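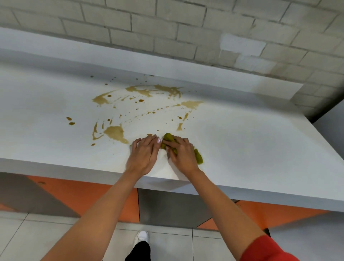 Notebook > Dye bench > Walnut and onion trials

Walnut and onion trials, June, written up 9.40 pm

Right, the walnut is a winner. I'm putting that first so whoever opens the book tomorrow sees it. I had written walnut off as the dull brown that everyone does, and then the strips from the long soak came off the line and they are gorgeous: warm, a bit foxy, with a pinkish edge where the yarn was tied. I keep going back to look at them!

What went in. Husks from the Kinstead bag, the ones put by last autumn, soaked 7 days in rainwater in the lidded bucket. Strained twice through muslin. The liquor was nearly black and smelled like a pond, so lid on between uses please. Onion skins were the brown ones only, simmered an hour and left in the pot overnight.

Yarn is the Atbridge wool, 25 g skeins, scoured the evening before. I did 13 skeins all told and they took the dye more evenly than the last lot, I think because I let them wet out properly for once instead of getting impatient and chucking them in half dry. (Note to self: this works. Keep doing it.)

Mordants. 3 baths: alum, alum with a pinch of iron, and nothing at all. Walnut doesn't need one and I wanted to see that for myself. It's true, the plain skein is only a shade lighter than the alum one, and I slightly prefer it. Iron pulls it down to a grey brown, the colour of wet bark. Handsome, but it makes the wool feel a touch harsh, and I'd keep iron for anything that isn't going next to skin.

Onion on alum is that shouty orange we all know. Onion on iron is the surprise of the day, a proper moss green, and it looks wonderful beside the walnut. If the Sumampouw order is still open on colour I'd like to send them that pair. Two skeins are set aside in the blue folder with tags on.

Overdyeing. Tried one skein walnut first, then onion, and another the other way about. Walnut first is better by miles. The orange sits over the brown and glows a bit, where the other one has gone flat and looks like old tea. Heat was low throughout, never a boil. I let the onion pot creep up once while I was tagging and the skein in it has gone browner than its sister, so there's a usable lesson there about not tagging and stirring at the same time.

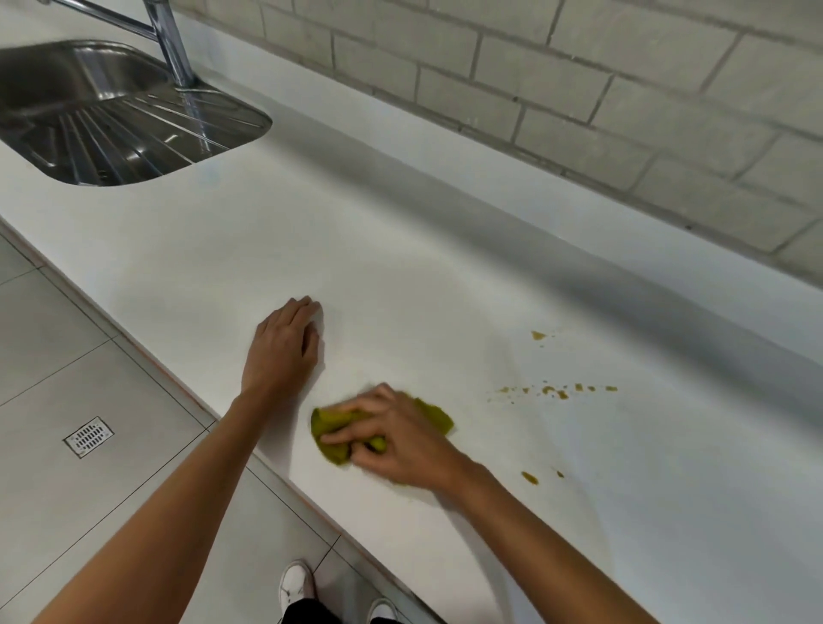 Rinsing took longer than I'd allowed. The iron skeins ran and ran, and I gave up on a clear rinse and left them in a bowl with a splash of vinegar. Will check in the morning. The alum ones ran clear by the third water.

Light test: one strip of each pinned to card, half covered with foil, in the south window. Leave them alone until the end of next month, even if you're curious. I will be curious.

Still to do:
- weigh the dry skeins and fill in the table at the back
- second dip in the same walnut liquor, there's plenty of colour left in it
- ask Brevwood if they have any more of the fine white, enough for a cardigan lot
- try walnut on the linen offcuts, scoured longer than last time
- label the iron pot, it is for iron ONLY

Exhaust bath from the onion is in the big jar, back of the fridge, marked. It's pale but I want to put a silk hanky in it and see.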